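Up at 6 and did the bank stuff before breakfast, which I have been putting off since January. The savings account at Clerkine has $1,465 in it. I went back through the statements and the interest for last month came to 34 cents. I checked it twice. The card from Amard charged me $39 in the same month, for one late payment, so a single fee took more than that account will earn me all year.

Called Clerkine at nine to ask about moving the money to something better. The woman was polite. She said there is a one-year certificate with a higher rate, but the minimum is $2,500 and I can't take it out early without losing the interest. I told her I would think about it. I don't want the money tied up while the car is making that noise.

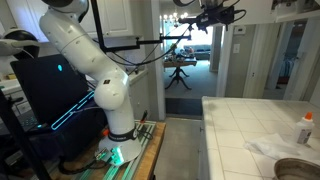

Bahman Tehrani came over after lunch and we went through the card balance together. He paid his own off two years ago and he is patient with numbers. He thinks I should keep a few hundred in savings for emergencies and put the rest on the card now, because the card costs me far more than the savings bring in. I said I like seeing the money there. He said the card company likes it too. We wrote it all out on the back of an envelope, big bills on the left -- rent, car insurance, card -- and small ones on the right. I keep my own laptop open like the black one behind the white arm, lid up all day, and half of those small charges are things I signed up for on it late at night. Canceled two of them while he was sitting there. One was a magazine I have never opened.

He also said to stay away from the consolidation loan from Wivport that keeps coming in the mail. I read the back of the letter after he left and the setup fee is in very small print. Put it in the recycling.

Set the card to pay itself on the first so there are no more late fees. Still have to decide how much to move over. Thinking $900. Will do it Sunday after I hear what the garage wants for the car.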